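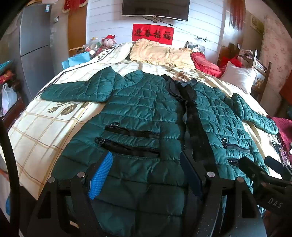
Quilted jacket laid flat, front side up.

4. Washing and drying filled and napped items

This section covers quilted jackets, comforters, and thick pile blankets in the Brallow home washer-dryer. Read the sewn-in care label first. If the label and this guide disagree, follow the label, even where it looks too cautious. If the label and the packaging disagree, and they often do, follow the label again.

Before you start

1. Close every zipper. An open zipper pull will scratch the drum and can snag the shell of a quilted item.
2. Empty all pockets, including the ones you never use.
3. Spread the item out and check the seams. Any hole longer than a stitch or two should be sewn up first. Fill comes out quickly once it is wet, and the drain filter does not catch all of it.
4. Weigh the item dry. The limit for the Bulky program is 6 pounds. The machine does have a load sensor, but it reads low with light, puffy loads and should not be trusted for these.

Note: "Machine washable" on a label does not mean washable at any temperature or spin speed. Look for the number inside the tub symbol. If there is no number, use cold.

Washing a quilted jacket

1. Turn the jacket inside out and place it in the drum alone.
2. Add liquid detergent to the 3 line on the cup. Do not use powder. It can settle in the stitched channels and leave pale streaks.
3. Set the dial to Bulky, cold, low spin.
4. Run an extra rinse.

Leave out fabric softener. Some bottles claim to "restore loft" – we have not seen any sign of it, and softener can reduce the water resistance of a coated shell.

Caution: Stop the cycle if the jacket balloons and presses against the door glass. Trapped air can throw the drum off balance. Drain, open the door once the lock light is off, squeeze the air out by hand, and restart.

Drying

1. Select Low Heat and set the timer to 30 minutes.
2. At the end, take the item out and break up any clumps with your fingers.
3. Repeat until the thickest part feels dry all the way through. The outside will feel dry long before that.

Do not rely on the Auto Dry setting. It senses moisture at the surface, so it tends to quit early on anything with fill. Dryer balls may help a little. They will not rescue a jacket that was put away damp.

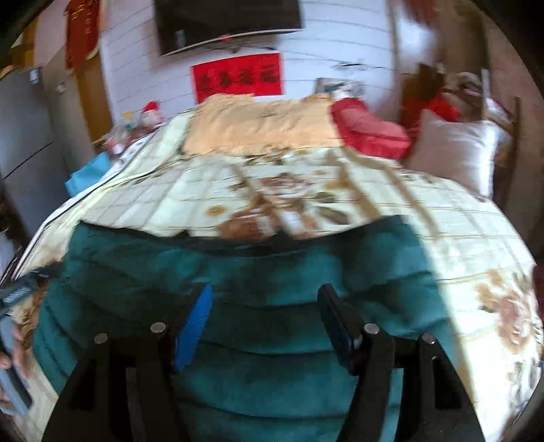 4.2 VELVET AND OTHER PILE BLANKETS

Velvet-type blankets can go through the same machine, with these changes.

1. Shake the blanket outdoors, then wash it alone the first time. Deep colors may bleed, whatever the tag says about being colorfast.
2. Use the Delicate program with cold water.
3. Dry on Air Only. Heat can flatten the nap, and it may not come back.
4. While the blanket is still slightly damp, brush it in one direction with a soft clothes brush.

Never iron the pile side. Steam from a few inches away is sometimes suggested for crushed spots. Try it on a corner before you believe it.

Caution: Clean the lint screen after every pile load. See page 186 for the rear duct.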